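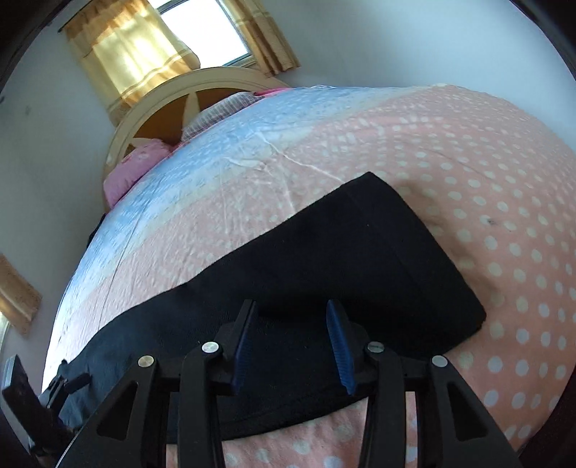 Cotton or polyester sheets for a hot bedroom?

plutine50
Posted May 27, 2025
Okay, my bedroom in Uvstead turns into an oven every June and I'm done waking up at 2 a.m. glued to the mattress. I've been looking at a cotton percale set from Vodidel but it's not cheap. Worth it, or do I just buy another fan?

quiltrabbit
Percale, yes! I switched last summer and I'm never going back. It feels crisp for the first week or so and then it softens up — give it a few washes before you judge.

abubakar_st
Gonna disagree. Percale wrinkles like crazy and I hate ironing. My plain polyester set dries in no time and I sleep fine. Buy the fan.

quiltrabbit
You iron your sheets??

abubakar_st
I iron everything, it's a problem.

mossy1862
What's the thread count? Anything over 400 or so is going to sleep warm no matter what the label says. I paid extra for a 783 once and it was like lying under a tarp.

plutine50
Listing doesn't say, so I emailed them. Also my mattress is pretty deep, do these run small?

mossy1862
Mine shrank a little. Wash cold and skip the dryer if you can.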